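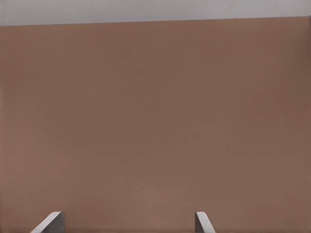
Vol. 3, No. 11

OK, finished Khurram Dogar's book at one in the morning and I have to talk about it. It's called The Understudy of Paewai and it's a memoir of the four years he spent writing for a TV soap you have probably never heard of. 1/7

Paewai ran for more than 2,000 episodes. Dogar came in as a typist and ended up killing off half the hospital staff. The chapter on the ferry disaster is SO good. 2/7

What got me is the letters. Viewers wrote to the characters, by name, asking for advice about their marriages. He answered 700 of them himself, in character, and never told the producers. 3/7

A few are printed in full. The one from the woman in Purnovton who wanted to leave her dentist – I had to put the book down and walk around the kitchen. 4/7

There's gossip too, don't worry. Most of it is about contracts and who got the good dressing room, and he's pretty hard on himself in the Idis chapter. 5/7

It's from Letex, a tiny press, and the first printing was 3,000 copies. My library got one in March and I was ninth on the list! 6/7

If you like backstage books at all, get in line for this one. Has anybody read his short stories? Are they like this? I'm going to look for them tomorrow. 7/7

© 2018 | Contact | Back to top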